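Narden Small Parts Bench: Progress Report to the Prallow Fund
Second reporting period, through the end of August
Prepared by Santeri Rautiainen, bench lead

Where things stand

The grant paid for two changes at the Vultness workshop: white work surfaces on all four benches, and a color rule for loose pieces, so that anything small and easily lost is kept light or warm in color and the bodies it goes into stay black. The application said this would cut losses, speed up fitting, and make the benches easier for new people. I did not write the application, and I said at the time that it promised too much. After two reporting periods I think one of the three promises is holding up, one can't be judged on the numbers we have, and one was never properly described in the first place.

The surfaces are down and the trays are in use. Spending is within budget apart from the shelving, which is covered below.

Losses

We signed out 1,084 loose pieces from the trays this period. At the closing count 48 were missing. Of those, 17 later came back from floor sweepings, apron pockets and one coffee can, which leaves 31 gone for good.

That sounds respectable until you ask what it should be compared with. The application refers to "significant losses" before the project, and I have looked for the records behind that phrase. There is a notebook from the old bench with entries such as "short again, see Sydorenko," and there are reorder slips, which tell us how often somebody bought more pieces and nothing about how many went missing. People reorder when a tray looks low. They also reorder when they can't be bothered to look in the other drawer. I would not want Prallow to print a percentage improvement on the strength of those slips, and I have not supplied one.

What I can say is that the missing pieces are not spread evenly. Most were dark. Under the color rule there should be hardly any dark loose pieces left, but the supplier substituted black spacers in two deliveries and we used them, as the alternative was to stop work. Those spacers went astray far more often than their share of the trays would suggest. It is the closest thing to evidence we have in favor of the rule, and it came about through a purchasing mix-up.

Fitting

Speed was the headline promise and it is the one I trust least. The timing sheets were filled in by the people doing the fitting, at the end of a shift, from memory. Several show the same round number all the way down the column. I have asked for a start time and a finish time on each job from now on. Until those come in I am treating the fitting figures as unreported, and I have left them out of this document on purpose.

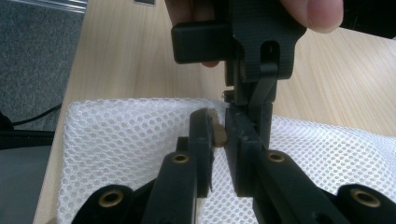 Visibility is a different question from speed, and the case for it is better. The old benches were dark brown with a worn varnish, and a small piece put down on them had to be found again by touch. The complaint we heard most was about the moment when the larger part comes down over the smaller one and the hand gets in the way of the eye. Against white, with a black body held between thumb and fingertip above it, the short tan piece is still easy to pick out, even with black on both sides of it. I would accept that much without a timing sheet. The metal pins are less convincing. One sticking out of a black stem will catch the light at its tip, but a pin lying loose on a white surface under our strip lights nearly disappears, and the plan has nothing to say about pins. The rule was drawn up around plugs and spacers, and metal parts were apparently assumed to look after themselves.

White surfaces bring their own trouble. They show dirt quickly, and a dirty white bench is worse than a clean brown one. By early afternoon there is usually a gray patch in the middle where forearms rest, and shavings collect at its edges. Wiping down twice a day was added in the second month. It is done in the morning. I have doubts about how regularly it is done later on. There is also glare from the south windows between three and four in the afternoon, when two of the benches are unpleasant to work at. We put up paper over the lower panes. It works and it looks terrible, and I have asked the building for blinds.

New people

The application says the benches will be "intuitive for new starters." I have never been sure what this would look like if it happened. We had new starters this period and they learned the work at the pace new starters usually do. They found the tan pieces without help. They also put them in backward, as everyone does at first, and color did nothing to prevent that. If the fund wants this outcome reported on, I would ask that we agree on something that can be observed. My suggestion is the number of refits needed in a new person's first week. It is dull and it can be counted from the job cards.

One starter did say that the trays were the first ones she had used where the label matched the contents. I mention this because it has no connection with the grant. The relabeling was done from our own budget before the project began, and it would be easy to claim by accident.

Materials

The tan pieces have been acceptable. They vary a little in length from batch to batch, and the ends are not always square. We rejected one bag outright. The supplier describes them as uniform, and the supplier should come and sort a bag. We now check each delivery against a gauge before it goes into the trays, and that takes part of a morning that was not in the plan.

The black bodies are fine. I was asked by Narden's office whether we should move to a lighter body so that everything on the bench is easier to see. I don't recommend it. If the body and the surface are both light we lose the outline, and we would be paying to swap one problem for another. It also makes the color rule meaningless, and the rule is the part of this project that seems to be earning its keep.

Shelving

The shelving went over. The quote covered uprights and boards but left out the wall fixings, and the wall at Vultness turned out to need longer ones. The difference has been met from the tray budget, as we bought fewer trays than planned. I should have caught the missing line in the quote. The fund's approval for moving the money was requested in writing and has been received.

Work for the next period

Real timing sheets, with start and finish. The first full set should be ready by the middle of the period and I will send it whatever it shows.

No more black spacers. Purchasing has been told to refuse substitutions. They were told this before, verbally, and this time it is on the order form.

A decision about pins. The cheapest idea is a shallow dark mat at the right-hand end of each bench, used for metal and nothing else. I would like to try it on one bench first and leave the other three alone, so that for once there is something to compare with. I know this is slower than fitting all of them. I would prefer a slow answer to another improvement measured against a notebook.

Blinds, if the building agrees. If it doesn't, the paper stays.

A second closing count done by someone who does not work at the benches. Up to now the people who lose the pieces have also been the people who count them. I have no reason to think anyone has shaded the numbers, but an outside reader would ask, and they would be right to.

Request to the fund

We are not asking for more money this period. We are asking for the "speed" target to be suspended until the new sheets are in, and for the "intuitive" target to be replaced with the refit count described above. If the fund would like to keep the original wording, I can report against it, but the report will say that we do not know.

The bench log, the closing count and the shelving correspondence are available from the Narden office on request.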